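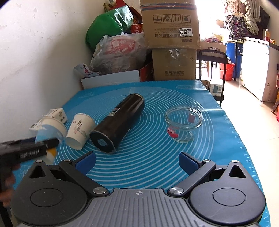 Projects > Workshop > Interviews

Tobias Zamora has been building a gripper you hold in your fist since January, and he would like it known that he meant to build a bookshelf.

"I had the wood and everything," he says. "Then I printed one finger to see if I could."

He works out of the shared shop in Colteston, where members pay 15 dollars a month and get a key, a bench and other people's opinions. The gripper is called Jamness, after what the first version mostly did. Two black linkages swing in from the hubs and bring a pair of dark blue pads together.

"The pads took 5 tries. Everything else I got wrong only twice."

He practices on whatever is lying on the mat. Paper cups, he says, are the worst - squeeze a little too hard and you own a crumpled cup. A thermos on its side is a different kind of insult.

"It rolls. You go in at 90 degrees to it or you chase it across the table like a cat."

His shop mates at Akeck, the group that meets down the hall, have suggested a motor for every joint. Zamora has put in 10 hours on that idea and gone back to springs.

Would he sell one? He thinks it over for longer than the question deserves.

"I'd trade one for a bookshelf."

Contact | © August 2025 Kahsay Workshop Notes | Back to top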